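Small shelf rack for plates on a table: is one board enough?

Posted in Kitchen & Dining > Storage
Tags: plates, open shelving, small spaces

Wanda Calloway

I have a small kitchen with two upper cabinets, and one of those is mostly taken up by a vent pipe. My plates currently live in a stack at the back of the lower cabinet, so every meal starts with me on my knees. My sister-in-law says I should get one of those little freestanding racks, the kind with a thin metal frame and a board across it, and keep the everyday plates out on the table where I can reach them.

I am not convinced. Every picture of these things in a catalog has two pretty plates on it and nothing else. I own 12 dinner plates, a few salad plates, and one very large mixing bowl that doesn't fit in anything. The rack I'm looking at is the Kastwood, which is 19 inches wide and has a single shelf. The listing says it holds "up to 100 pounds," and I don't believe that for one second. The tubing looks thinner than my finger.

So what I want to know is:

Does the board stay put, or does it slide when you take a plate off one end?

Do plates lying flat on an open shelf get dusty or greasy? I fry a lot.

Is there any point to it if the big bowl still has to sit on the table next to it?

Please don't tell me to get rid of plates. I have heard that one already.

Darragh Hennessy

I've had a rack of this type for a couple of years, in two different kitchens, and I'd say your doubts are mostly fair. Taking them in order.

The weight number means very little. Somebody probably loaded the frame evenly, straight down, on a flat floor, and wrote down the figure before anything bent. You will not be loading it evenly. You'll have a stack at one end because that's the end nearest the stove, and you'll pull from it with one hand while holding a pan in the other. What matters is whether the frame racks sideways. Push the top bar with one finger, left to right, before you put anything on it. If it sways like a folding chair, send it back. Mine swayed. I tightened every screw and it swayed less, and then in July the board dried out and it swayed again.

As for the board, check how it is held. On some racks it just rests on the crossbars, and those do move. I put four dots of the clear rubber stuff they sell for cabinet doors under mine, one per corner. It cost almost nothing and it fixed the sliding. It did nothing for the swaying, which people like to claim it does.

Two plates side by side is about what these are made to show off, so you're right about the catalogs. 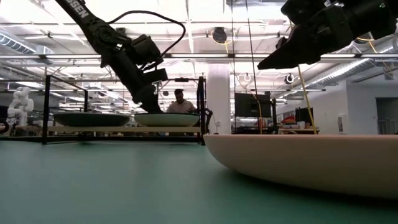
Dark green plate on the left, pale green on the right, on a light wooden board. The large bowl stays down on the tabletop.

Notice how low a plate sits when it's lying flat. From the side you hardly see it. That means you can stack, and you should, or you are giving up a lot of table for very little. I keep two stacks of six. More than that and the bottom plate might as well be back in your lower cabinet, because you'll never use it.

Your big bowl is a separate problem and I would not buy a rack to solve it. A wide bowl up on a narrow board is asking for trouble. Leave it on the table and keep onions in it. Put it beside the rack if you have the length, not in front, or you'll be reaching over the rim each time you want a plate. I did it the wrong way for a month before I moved it.

Grease: yes, if the rack is anywhere near the stove. The top plate gets a film. The ones underneath stay clean. I rinse the top one before using it and don't think about it much beyond that, but if that would bother you, then it's going to bother you every day.

bekville_mom

We LOVE ours!! Got the Leltmont one, it holds everything and looks so cute with the colored plates. Totally worth it. Just get it, you won't be sorry!

Wanda Calloway

Thank you both. Darragh, did you ever try one with a second shelf? And bekville_mom, when you say it holds everything, how many plates is that, and how long have you had it?

bekville_mom

Since Tuesday! We have four plates and the kids' cups.

Darragh Hennessy

No second shelf for me. On a rack that light, anything heavy up high makes the sway worse. If you want two levels, look for one that screws to the wall and skip the freestanding kind.

Bilgin

I'm going to be the grump here. I don't think you need a rack at all.

You have a lower cabinet with plates at the back. Move them to the front. Put whatever is at the front now (I'm guessing baking pans, it's always baking pans) at the back, standing on edge. You'll still bend down, but you won't kneel. If bending is the real trouble, that's different, and then plates on the table make sense, though you could just set the stack on the table with a dish towel over it. It takes up one plate's worth of space. A 19-inch frame takes up a lot more than that, and the gap under the board fills with mail and bananas.

What open racks are good for, in my opinion, is drying. Wash, set down, walk away. Even then a flat solid board is the wrong shape for it, because the water has nowhere to go and a wood board will stain. So if you do buy the wooden one, dry the plates first, all of them, including the ring on the bottom.

One more thing on returns. Keep the box. A lot of stores only give you 90 days on furniture, and a wobbly rack can seem fine for the first few weeks. Load it the way you'd really use it on day one. If you're going to hate it, you want to hate it early.

Wanda Calloway

It was baking pans. I moved them last night and I can get at the plates from a crouch now, so that's something. I may still try the Kastwood, because the bending is part of it, but I'll do the finger push on the top bar and I'm keeping the box. The bowl is staying on the table either way.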